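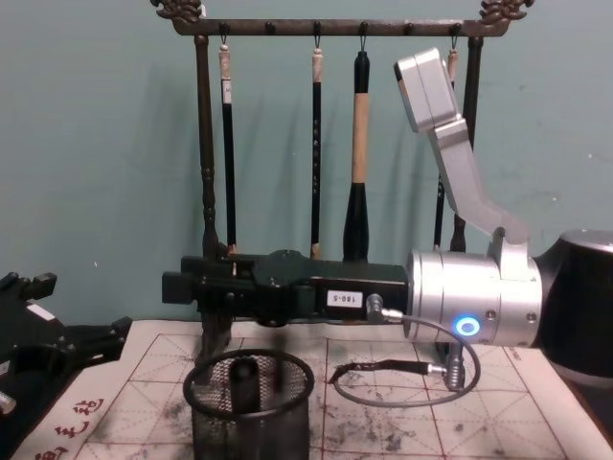

Nadja Kälin had rented the upstairs room in Grenbridge for 56 dollars a week, and she had promised herself she would practice every morning before work. Her teacher, Hubert Mösli, had died in June and left her his brushes. She hung all four from the hooks on the dark rack, with the big bamboo one third from the left, where he used to keep it. Then she spread out a sheet of practice paper and found she didn't want to touch any of them.

She went down and made tea. Ermira was in the kitchen, reading her mail.

"Did you write anything?"

"No."

"What did he start you on?"

"One stroke. Left to right. I did it for two months."

"Then do that."

Nadja took the tea back up. The wall was the same pale green as his old classroom, and she wondered if that was why she had said yes to the room so fast. She thought about the big brush. He had let her use it once, when she was 12, and she had pressed too hard and gone through the paper onto his table. He had moved the paper over and told her to go again.

She took down the first brush, a thin one with a cream cap, and poured the ink.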